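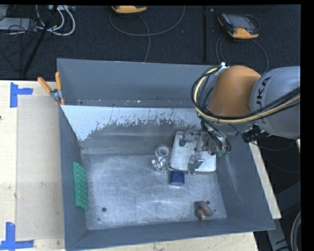 Rapport d'avancement au bailleur, second semestre
Programme de compostage partagé, quartiers Lahlou et Jillari
Rédaction : Desta Alemayehu

Le comité de suivi nous demandait en juillet si l'objectif de détournement des biodéchets serait tenu. Ma réponse reste réservée. Sur les 738 foyers inscrits, 321 ont déposé au moins une fois au cours du semestre. Le reste a signé une feuille sur un marché, reçu un dépliant, et je doute que le dépliant suivant y change grand-chose.

Les chiffres de Lahlou sont les meilleurs, mais je les lis avec prudence. Zihan Shao tient le registre des dépôts et signale que plusieurs familles y figurent deux fois, sous le nom de chacun des parents. Le nettoyage du fichier est en cours. À Jillari, le point d'apport a ouvert avec sept semaines de retard – le raccordement d'eau promis en avril n'était toujours pas fait en juin – et les comparaisons entre les deux quartiers n'ont donc guère de sens pour le moment.

Côté formation, 41 personnes ont suivi l'atelier de base animé par Hongjun Shi. Le questionnaire de satisfaction est excellent. Il a été rempli sur place, devant l'animateur, et je ne lui accorde pas la valeur que lui donnait le précédent rapport. Nous proposons de rappeler les participants trois mois plus tard et de leur demander simplement s'ils compostent encore.

Qualité du compost : deux lots sur cinq contenaient trop de plastique pour être distribués. Kaiwen Liang attribue le problème aux sacs dits compostables. L'explication est plausible, elle n'est pas vérifiée. Une analyse est commandée au laboratoire d'Ustholm, résultats attendus en novembre.

Budget : la ligne « communication » est consommée à 104 % de la prévision, la ligne « entretien » à moins de la moitié. Je demande l'autorisation de ne rien engager de plus sur la première avant la fin de l'exercice et de reporter le solde de la seconde.

La demande d'extension à un troisième quartier, préparée par Shengli Xie, est jointe en annexe. Je ne l'appuie pas à ce stade. Je souhaite que le comité l'examine après réception des analyses et du fichier corrigé.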